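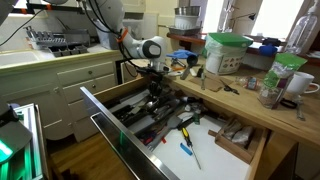
Week 4: Where Things Live (Household Sorting and the Art of the Category)

Welcome back, everybody, and a special hello to the folks who joined from the Monday section. I'm glad we all fit! Tonight's notes are longer than usual because last week's discussion ran over and I promised to write up the part we never reached. If you missed last week, borrow a neighbor's notes on the naming exercise before you start the homework, or it will make very little sense.

What we mean by a category

A category is a group of things we have agreed to treat as the same for some purpose. The last three words are the ones to underline. A butter knife and a bread knife are the same if you are asking "what cuts?" and quite different if you are asking "what goes on the table?" Neither answer is wrong. When two people in a household argue over where the scissors belong, they usually agree perfectly well about what scissors are. They are asking different questions, and each has forgotten that the other one has a question at all.

A kitchen drawer is the example I come back to every term, partly from laziness and partly because everyone has opened one. Knives and black-handled tools and metal odds and ends packed into an organizer tell you that somebody once had a plan, and also that the plan had to make room for a good many things. Keep that tension in mind (plan versus stuff), as it comes up again when we get to libraries in Week 6.

Four ways people sort

By kind. All the spoons together, all the coats together. This is the one we teach children, and it works beautifully for guests, who can guess where a thing is without having to ask.

By use. The coffee scoop lives with the coffee, the tape lives with the wrapping paper. People who cook a lot drift toward this one over the years without ever deciding to. It is fast for the person who set it up and baffling to their sister-in-law.

By how often. Everyday things in front, Thanksgiving things up high. My own linen closet runs on this principle, and it falls apart every September when the heavy blankets come back down and have no place to go.

By person. His shelf, her shelf, the shelf for the dog. We tend to look down on this one as not a real system, but the Pritano reading makes a good case for it, and I'd like you to go in with an open mind. Look especially at page 19, where the sewing basket is divided among three sisters, none of whom will lend a needle.

Most homes use all of these at once, sometimes within one cupboard. That is perfectly fine. The trouble starts when a newcomer has to learn the system, which brings us to the next piece.

The leftover group

Every sorting scheme makes a leftover group: the junk drawer, the folder called "misc," the box in the garage. Some writers treat it as a failure. I have gone back and forth on this, and these days I lean toward thinking of it as a waiting room. Things sit there until there are enough of their kind to deserve a place of their own. One stray battery is clutter, but 12 batteries are a category, and you'll find yourself hunting for a little box to put them in.

Ngata, in the short reading, makes a stronger claim, namely that the leftover group is the best place to study how a family has changed. You may not agree! I'd love for a few of you to disagree out loud next time, as the discussion was a touch polite on this point last term.

Terms to know for the quiz

Category: a group treated as the same for a purpose.
Scheme: a set of categories meant to be used together.
Residue: the formal name for the leftover group.
Drift: slow change in a scheme that no one decided on.
Border case: a thing that fits two categories about equally well. (The pizza cutter. The hot glue gun. Please bring your own, I am tired of mine.)

Reading for next week

Pritano, chapter 2, all of it.
Ngata, the short reading in your packet.
Mastach, optional, for those who liked the material on drift. It is dense, so a cup of tea and a quiet hour are recommended.

Homework

Pick one drawer, shelf, or box that you did not arrange yourself. With permission, spend a few minutes looking through it, and then write one page on the scheme you think its owner was following. After that, and only after that, ask them, and add a second page on what you got wrong. Beca Pumphrey has kindly agreed to share hers from last term, and copies are on the side table by the door.

The two pages together count for 60 points. Late papers can go in my box in the Jakiden Building any time before our next meeting.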